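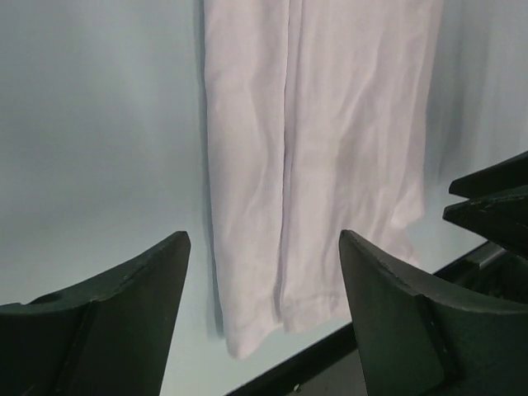

The 1206 to Nakow

The tram was green! I want that written down first, before my brother gets in with his version, because he has been telling people for years that it was brown, and he wasn't even awake when it came round the corner of Borbély Street with its one big headlamp going and the bell clanging like somebody had dropped a drawer of spoons.

I was nine. Mum had got us up at four in the morning and put jumpers on over our pyjamas, and we walked down the hill in the dark with a thermos and half a fruitcake in a bread bag. Luc slept standing up against the stop. I didn't sleep at all. I had been awake most of the night already, lying on top of the doona with my shoes on, going over the route in my head: Festcombe Pier, the Gasworks, Borbély Street, the long straight bit past the racecourse, then up through the cuttings to Nakow, where the tracks ended in a paddock and you could smell sheep.

"You'll be Sanne," said the driver, when the doors folded back. "Desmet. Two kids, one adult, one cake."

That was Teófilo Cabrera, and I have never been so impressed by anybody in my life. He had a moustache you could have swept a porch with. He had a brass handle that he took out of his coat pocket (his pocket!) and fitted on top of the controller, and when he turned it the whole floor woke up. You felt it in your teeth. Mum had written him a letter, I found out later, three pages of it, about a kid who drew trams on the back of every piece of paper that came into the house, and would he mind very much if we rode with him on the first run out.

He didn't mind. He let me stand beside him the whole way, which was against every rule painted on the bulkhead, and he told me everything. He told me the motors ran on 600 volts and that the blue flash you saw off the wire on cold mornings was frost burning away. He told me the seats tipped over so you could always face the way you were going. At the end of the line you walked down the aisle flipping them one after another, bang, bang, bang, and he'd save them for me if I liked. If I liked!

"What's the handle for, if you can just take it off?" I asked him.

"So she can't go without me," he said. "She'd try. She's a goer, this one. Listen on the hill."

I listened on the hill. All the other trams groaned going up through the cuttings, even I knew that, you could hear them from our kitchen. The 1206 sang. It started low down and climbed with us, one note sliding up into another, and right at the top near the water tower it held a long clear one and Teófilo Cabrera held it with her, humming, with his eyes on the rails and his moustache lifting slightly at the ends.

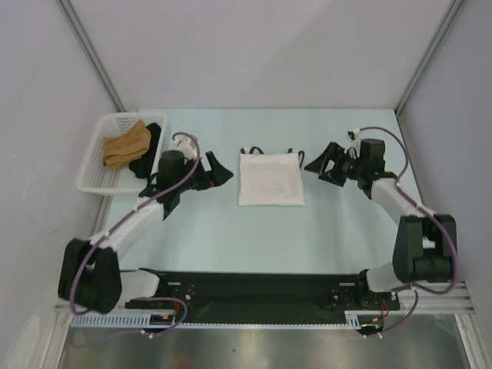 I can still do that note. I did it last week in the car, at the lights, with the window down, and a man in a ute looked at me.

Anyway, Nakow. The sun was just getting over the hills and the paddock was all white with frost, and there were sheep standing on the last few metres of track as though they were waiting for a ride into town. Mum cut the cake with a ruler. Luc woke up long enough to eat two slices and announce that the tram was brown, so there's your whole brown theory, a boy of six with his eyes stuck together. And I flipped the seats. Every single one, both sides, bang, bang, bang, and when I got to the end I looked back and the entire tram was facing the other way, ready, and I thought it was the best machine anyone had ever thought of.

They closed the line when I was fourteen. Buses were quieter, people said, and people were right, and I held it against them. The last night was a Festcombe sort of do with a band on the pier and children being sick on fairy floss. I rode up and back four times. It wasn't the 1206, though. The 1206 had already gone, sold off in July with six others, and no one at the depot would tell a girl with a notebook where they'd gone to. Holiday shacks, probably. Chook sheds. One was supposed to be a hairdresser's out on the Omitz road.

I went and looked, obviously! As soon as I had my licence I went out there in Mum's hatchback, and it was a hairdresser's all right, a lovely one, with dryers all down one side where the seats had been. Wrong number over the door. I had a trim anyway. The woman let me look under the lino.

So that became what I did. Other people my age went to the beach. I drove down farm tracks and knocked on doors and said hello, sorry, is that a tram? You would not believe how pleased people are to be asked. I was given scones in one that had been a shearers' kitchen. I was shown a litter of kelpie pups in another. I learned to tell a body from the road by the curve of its roof, even under ivy, even with a carport built on, and I found every one of the seven except her.

I got a proper job in the meantime, and a husband, and a daughter who likes horses and has been very patient.
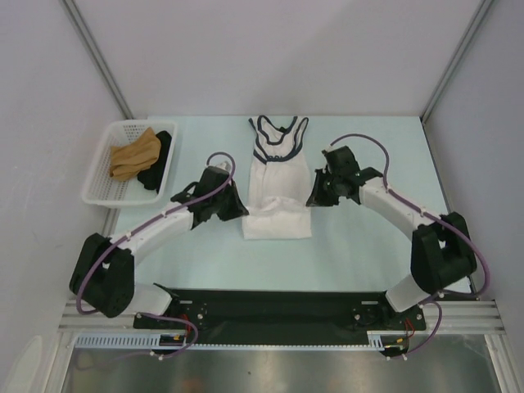

Then one afternoon I got a phone call at work, and a voice said, "One kid, one cake," and I had to go and stand in the stationery cupboard.

He was eighty-eight. He'd got my number out of Luc, of all people, who had run into him at the chemist and recognised the moustache. He was living with his niece out past Omitz and he wanted to know if I still had any interest in the 1206, and I said something that wasn't a word.

"Good," he said. "Bring gumboots."

It was in a creek gully, behind a quince orchard. It had been 300 metres from a road I'd driven down more times than I could tell you. Blackberries had gone right over it, so that all you could see was one end with the glass out, and the frame where the destination blind used to be. The farmer had bought it to keep bees in, decided against bees, and then simply gone on being busy for the rest of his life. His grandson had a brush cutter and a great deal of enthusiasm. We let him go at it for an hour while Teófilo sat on a kitchen chair in the wet grass with a rug on his knees, giving directions.

I'd brought secateurs, a torch, a pry bar, and a fruitcake in a bread bag.

When there was a gap big enough I went in through the driver's end on my hands and knees. It stank of possum. There were holes in the floor you could have posted a dog through, and something had built a nest the size of a laundry sink in the ceiling. But the seats were there! They were all there, slats and cast-iron legs and everything, under leaves, and when I scraped with my thumbnail at the bulkhead, below the rules, below the cream, I got green. I took a photo of it straight away and sent it to Luc with no message.

"Well?" Teófilo called from outside. "What's she like?"

"She's terrible!" I yelled. "She's gorgeous! There's a tree in her!"

It took the two of us, me and the grandson, to get him up the step. He went slowly, one hand on each side, and he wouldn't be lifted. Then he was standing where he used to stand, and the controller was there in front of him, furred over with dirt, with a bare square spindle sticking up out of the top. He looked at it for a bit. He reached into his coat.

I knew before it came out. I think I'd known since the phone call. It was polished so bright you could have shaved in it.

"You were meant to hand that in," I said.

"I was," he said.

He fitted it on and it dropped home with a clunk, after all that time, in all that muck, and he moved it round to the first notch. There was no wire overhead, of course, no rail underneath, only quinces and mud and a lad with a brush cutter taking his earmuffs off. Teófilo started to hum. It started low down. I knew exactly where we were, we were just past the racecourse with the cuttings coming up, and I came in underneath him.

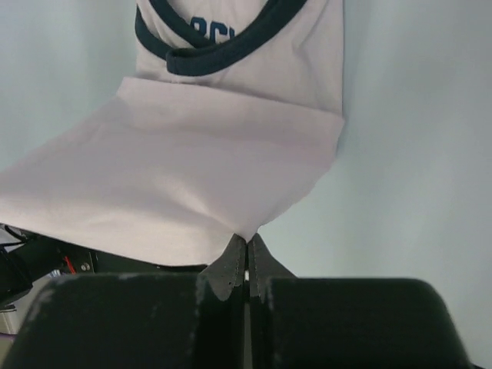 We took it all the way to the water tower. He ran out of breath before the top and tapped my arm to keep going, so I did, I held it as long as I could and then a bit longer, and something bolted out of the nest and went over the roof.

"Flat," said Teófilo Cabrera, very happily. "Now go and do your seats."

The first one wouldn't budge. I put my boot against the leg and heaved, and rust came down all over my sleeves, and then it went. Bang! I moved on to the next.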